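Flasterico is a small cookery school in Hendale. We teach everyday cooking and kitchen upkeep to adults who want to feed themselves and their families at home. Fiona Lamont started it in her own kitchen, with two pupils and a borrowed slow cooker, and moved it to the old bakery on Drirnberg Road when her dining table could no longer hold everyone.

## Who we are

Fiona plans the courses and teaches the beginners. She spent eleven years as a school cook before that and still writes her recipes for big numbers and then divides them down. Onyekachi Oyewole joined us in July to take over the evening classes. He teaches soups, stews, rice dishes and batch cooking, and looks after the food orders.

Last year 655 people came through the door, most of them on the four-week beginners' course.

## What we teach

- **First Four Weeks.** Knives, eggs, roast vegetables, a proper soup, and how to read a recipe before you start it.
- **Cook Once, Eat Twice.** Batch cooking, cooling, labelling and freezing. You take home what you make, so bring tubs with lids.
- **The Aliyu Evening.** Named after the family who gave us the recipes. One long meal, cooked and eaten together.
- **Kitchen Sense.** Storing food, using up leftovers and cleaning as you go.

Class sizes are kept to 4 in the teaching kitchen. There is a waiting list for the evening courses, and we ring people in the order they signed up.

## The kitchen

We wanted a room that looked like one you might have at home, so there is no restaurant range and no hanging rack of copper pans. The cupboards are plain white and so are the worktops, which show every splash and get wiped down a lot. The fridge is stainless steel, with two doors at the top and a freezer drawer that pulls out underneath. It stands beside a tall white panel at the end of the counter.

Bottles in use stay out on the worktop with their caps on, like the squat one with the green label. Everything else goes back in the cupboard after class. Our recipe shelf holds 152 books, and pupils may borrow two at a time.

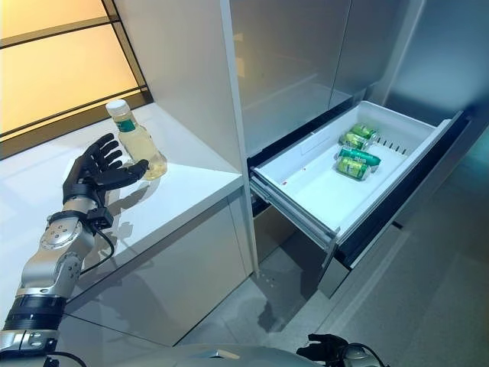

## Visiting us

The door is open from 10 am until the last class ends. Use the side entrance on Drirnberg Road, where there is a ramp. Parking is in the yard behind the building, and the bus stops opposite the post office.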